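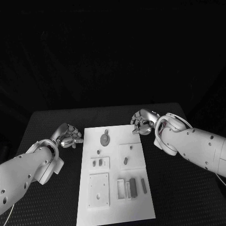
## Entry the First: The Board

The Office of Small Parts at Villca recognizes a single piece of furniture, and that is the table. Upon it rests the white board. Elvira Ccori, Registrar, inherited the board from Ulises Restrepo in May, together with a register of 98 pages and no key to its abbreviations.

Under Rule 11, every part laid out on the board is to be entered by name. Mr. Restrepo had entered most of them as "Grader." The Registrar wrote to him for clarification. He replied that he had been tired – and that the word had seemed to suit them.

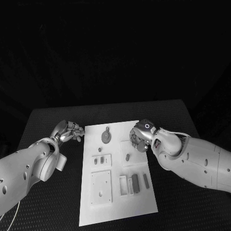
## Entry the Second: The Objection

On 10 Aug 2026 a letter was received from Hortensia Echeverri of Plistitz, who stated that one part belonged to her late father and should be returned. She did not say which. She enclosed five pages on his character.

The Registrar read all five pages twice. The father had disliked noise, had repaired clocks for the parish, and had once walked to Brusent in the rain to give back a borrowed screw. 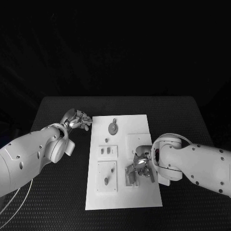
## Entry the Third: The Finding

The Registrar considered the round gray disc, and after it the small gray peg that stands by itself. She consulted the register and found the peg on page 62, in Mr. Restrepo's hand, with the note "came on foot."

The claim was allowed. Mrs. Echeverri was invited to collect the part during office hours, and a chair was requested for her use.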